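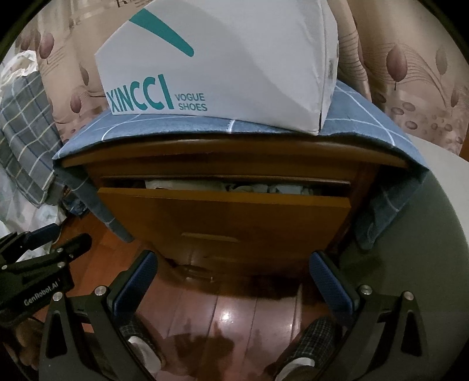

# Cloth! Why is it so floppy?

Grab your sleeve. Pull it. Scrunch it, let go. Easy, right?

Now try that with a piece of wood. Or a dinner plate (please don't).

Cloth is weird stuff. You wear it, sleep in it, dry your face on it, and it bends any way you like. Paper bends too, but paper keeps a crease and rips. Cloth mostly doesn't. So what's going on in there?

Quick answer: it's full of threads, and the threads can move. Longer answer coming up. Get a magnifying glass if you have one.

## First, fluff

Every thread starts as fibers. A fiber is a really skinny hair-like thing. Some places they come from:

- **Cotton.** A plant. Makes a fluffy white puff around its seeds.
- **Wool.** Sheep, mostly. Also goats and alpacas.
- **Linen.** From the stalk of a plant called flax. Blue flowers, usually. Pretty.
- **Silk.** A silkworm spins it to make a cocoon. One cocoon can hold 2000 feet of it! All one strand!
- **Polyester and nylon.** Made in factories, mostly from oil. Melted goo gets squeezed through tiny holes, kind of like a shower head, and comes out as long strings.

Check the tag in your shirt. It'll say which one, or a mix.

One cotton fiber on its own is no use at all. Sneeze and it's gone. You need lots, and you need to twist them.

## The twist

Try this. Takes a minute.

1. Pull a pinch of fluff off a cotton ball.
2. Tug it gently from both ends. Comes apart, right? No strength.
3. Take another pinch. Stretch it out a little, long and thin.
4. Twist it. Keep going, same direction, 30 times.
5. Tug again.

Much harder to pull apart! You made yarn. Bad yarn maybe, lumpy, mine always is. But yarn.

The fibers haven't changed. They're just squashed up against each other now, and when you pull, they rub. That rubbing is called **friction**, and it stops them from sliding. Twisting fibers into yarn is **spinning**. People did it by hand for thousands of years, with a stick and a weight. Then spinning wheels, then big loud machines. The wool museum at Sarnerberg has a row of the old ones and they let you turn the handle on the small one. Go if you can, bring a snack, the cafe is tiny.

## Over, under, over, under

OK so you have thread. How do you get a flat sheet of cloth out of it?

**Weaving.** Stretch a lot of threads side by side, tight. Those are the **warp**. Now take another thread and go across: over one, under the next, over, under. Next row, swap. That crossing thread is the **weft**. (Warp goes up and down, weft goes left to right. "Weft and right." Dumb, but I remember it.)

The frame that holds it all is a **loom**. You can make one from a piece of cardboard with 7 slots cut in the top and 7 in the bottom. Wind yarn up and down through the slots, then weave across with more yarn. Use a fork to push the rows down. Bookmark done.

**Knitting.** Totally different. Just loops, pulled through other loops, and more loops through those. T-shirts are knitted! People never beleive me. Look realy close at one and you'll see tiny V shapes in rows.

Which one stretches more? Knitting, easily. Pull on a loop and it changes shape, round to skinny. A woven thread is already pretty straight so it has nowhere to go. Unless you pull from corner to corner! Try it with a cotton hanky. Side to side, hardly any stretch. Corner to corner, lots.

## So, floppy

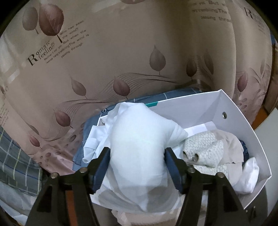 Two reasons cloth flops. One, thin things bend more easily than thick things, and fibers are super thin. Two, the threads aren't glued together, so they can slide and tilt a tiny bit where they cross. Then gravity does the rest. Any part that has something under it or holding it stays up, and any part that doesn't, hangs. See the big white bunch of cloth over the open box? Smooth and puffed up in the middle, but lower down it drapes in soft folds and ends in a point. Same cloth, two shapes. Sewing people have a word for the way cloth hangs: **drape**. Silk has lots of drape. A stiff canvas bag has hardly any.

Do a drape test. Stand a cup upside down on a table and lay a hanky over it. Then a washcloth, then a paper towel. Which one falls closest to the cup? Which sticks out like a hat?

## Holes. Everywhere

Hold a thin T-shirt up to a window. Light comes through! Those are gaps between the threads. Cloth is part thread and part nothing.

The nothing is useful. Air gets stuck in the gaps and stuck air keeps you warm. Fluffy sweater, lots of trapped air, toasty in December. The gaps also let sweat dry off in summer.

Sheets sometimes have a number on the package, like 200. That's the **thread count**, how many threads there are in one square inch, up-and-down ones plus across ones. A square inch is smaller than a cracker. Yep.

## Stuff you might ask

**Why do clothes wrinkle?** Fibers get bent and stay bent, specially cotton, specially if they were damp and squashed. Heat and steam let them relax. That's ironing.

**Why did my sweater shrink?** Wool fibers have tiny scales. Hot water plus lots of rubbing and the scales lock together, tighter and tighter. No undo button, sorry. Give it to a teddy.

**What's lint?** Little broken bits of fiber. So your clothes are wearing away, very slowly, every wash. Check the dryer filter and see what color it is.

**Is felt woven?** Nope! No threads at all. Just wool fibers, tangled and squashed flat on purpose. Same trick that wrecked the sweater.

## Words to keep

fiber, yarn, spinning, warp, weft, loom, knitting, drape, thread count

Next page is dyes. Wear something old, the beet juice one gets messy.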